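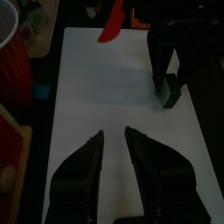
Nam-gil Cha wrote that no recipe in the history of print has ever been honest about an onion, and that we hardly needed a spreadsheet to prove it. Fair enough. We made the spreadsheet anyway, and having lived with it for a while I'm less sure than Nam-gil that it proves anything.

Ultthorpe Prep Times
Data card and notes for anyone thinking of using this

What it is

A table of how long people took to do the preparation for ordinary home recipes, set beside the time the recipe gave. There are 600 rows, from 43 households cooking from a shared list of 35 recipes. One row is one person making one recipe once. Cooking time is left out wherever we could separate it, and it can't always be separated, whatever the recipe writers think. If you are softening leeks while you peel the potatoes, which column does that go in? We put it under prep. Others would not.

Files

prep_times.csv - the main table
recipes.csv - recipe number, type of dish, printed prep time, printed servings
notes.txt - remarks from the cooks, lightly tidied
changes.txt - what we altered and when

The recipe text itself is not included. It belongs to the people who wrote it.

Columns in prep_times.csv

household: a number, shuffled, no meaning
recipe: matches recipes.csv
printed_min: the time claimed, in minutes
taken_min: the time the cook reported
made_before: yes, no or blank
helper: yes, no or blank
interrupted: yes, no or blank
source: Fistis or paper

Treat blank as blank. Someone filled the blanks with "no" in an early copy and got a lovely clean result about helpers, which vanished once the blanks went back in.

How the times were collected

Most rows came through Fistis, the timer app we set up for this. The rest were written on paper and typed in later. The paper times end in a nought or a five far more often than they should, so I take them to be guesses made after supper. The app times look better, but looking better is all I would claim. People forget to press stop. Anything over 100 minutes was checked with the household, and either corrected or dropped. We did no such check on suspiciously short times, and that was a mistake.

What counts as preparation

We told cooks to start the clock when they began getting things out and stop it when the last ingredient was ready. Several of them plainly started at the first cut. Printed recipes have their own trick, where "one onion, finely chopped" sits in the ingredients list as if it arrives that way and the clock only starts afterwards. That habit alone could account for much of the gap everybody likes to quote.

The gap, since you will ask

Yes, the reported times are mostly longer than the printed ones. No, I won't put an average here. It shifts a good deal depending on whether you keep the paper rows, and a single figure would be repeated without that warning attached.

Things I would not use this for

Saying that recipes "lie". The households volunteered, and people who sign up to time their chopping probably already have a grievance.
Comparing one cookery writer with another. There are too few recipes from each.
Telling anyone how fast they ought to be. Knife, board and kitchen size were never recorded.
Training a model to guess prep time from a recipe title. Stemititz did try, and it learned to say 20 minutes.

Known faults

Roughly a tenth of the made_before answers contradict an earlier row from the same household. They are left as given.
Recipe 12 was printed with two different prep times in two editions. We used the shorter. Ellis disagrees with this and has a point.
Servings were not held steady. Some cooks doubled up and didn't say so until the notes.

Changes

21st April: put back the blanks in helper and interrupted, removed a household entered twice, corrected the spelling of "celeriac" throughout notes.txt.

Reuse

Free to use and share with the name of the table attached. Please keep the source column if you pass it on.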